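Stela Radu
Nov 25, 2024

Right, a few of you asked how the big pasta evening went, and I promised to write it up properly, so settle in with a cup of tea because I do go on a bit (you know this by now).

It started in April, when Revathi Subramaniam and I were sat on the wall outside the hall in Zullthorpe, moaning that we only ever see the neighbours when the bins go out. She said we should just cook for everyone. I said everyone who? She said the whole of Parkex Road, obviously, and I laughed for a good minute.

Well, here we are! 50 people came. I have never cooked for more than nine before and that was Christmas, when my sister did the potatoes.

The thing I'd want to know if I were trying this is the money, so: we spent 311 pounds, which covered the hall, the food and a frankly silly amount of parmesan. We'd told ourselves 300 and I think that's pretty close for two women with a notebook and no spreadsheet. The donations bowl nearly got us there, and Revathi's brother quietly made up the rest.

Do your sauce the day before. I can't say this strongly enough. Tomato sauce is nicer on the second day anyway, and it means you get to talk to people — I had a lovely long chat with the couple from Vostham who've just moved in at the corner and who know everything there is to know about leeks.

Pasta is the hard bit. Cook it in batches, take it off 2 minutes early, drain it, toss it in a little oil and let the hot sauce finish the job. I did the first lot too long and it went to glue, so the early birds got that. Sorry, early birds. You were very kind about it.
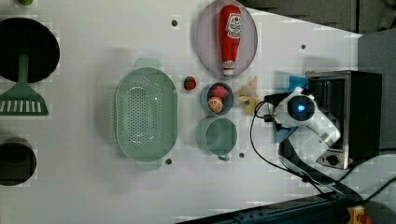

The green colander, and a slotted turner on the left. Every kitchen needs a colander!

Someone asked about the children. We put out plain pasta, butter and grated cheese on a low table by the piano and let them get on with it, and they were happy as anything. The grown-ups kept sneaking over there too, I saw you.

Mushi (Revathi's cat, for the newcomers) did not attend but was sent home a bit of chicken in a napkin and I'm told she was gracious about it.

We're thinking soup next time, in the new year, with bread from whoever fancies baking. If you've got a really big pan you could lend, leave me a message underneath, and if you took home the blue casserole lid by mistake, so did I once, no hard feelings, just pop it through to number nine.

We use cookies to keep you signed in. Accept all | Manage choices

Contact | Terms | © 2024 | Back to top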